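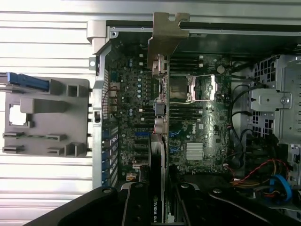
Wrist cam view, gripper over the open Dell, graphics card between the fingers.

So I've spent most of June trying to get a planner to stop being scared of a computer case. We call the project Pirgate (Tahira picked the name and won't say where it's from) and the idea is to have the arm work its way around the inside of an old workstation without a person nudging it along. My bit is the software between "camera sees stuff" and "arm goes there", and oh boy, is there a lot of stuff to see.

The collision map was the first headache. I'd been building it at 2 mm resolution, lovely on a bare bench, but inside a chassis every cable turns into a fat grey blob and the planner decides the whole right side is solid. It would sit there, try 1000 samples, and give up. Every time! I tried shrinking the padding on the fingers and got a path straight through the power wires, so that went back in a hurry.

What finally helped was Rafia's suggestion to give cables their own layer. Rigid things like the drive cage and the rails are hard no-go, and anything the segmenter tags as wire gets a cost instead, so the arm can brush past if it really must but would much prefer the long way round. Planning time dropped to some 200 milliseconds for most goals and I did a small lap of the kitchen.

The segmenter is still a bit of a drongo about shiny metal. The ribbed silver panel on the left comes back as four different objects depending on the light, and the perforated cage is worse, because the depth just falls through the holes. I'm filtering over a few frames for now. Lâm reckons I should fit planes and be done with it, and he's probably right, but I've already written the filter and I'm fond of it.

Next job is the approach to the graphics card. The top edge is skinny and my grasp scorer keeps favouring the plastic card holder next door, so I'm going to muck about with the weights tonight and see if I can talk it round. If anyone's got a decent way to visualise cost layers without the viewer grinding to a halt, please leave a comment!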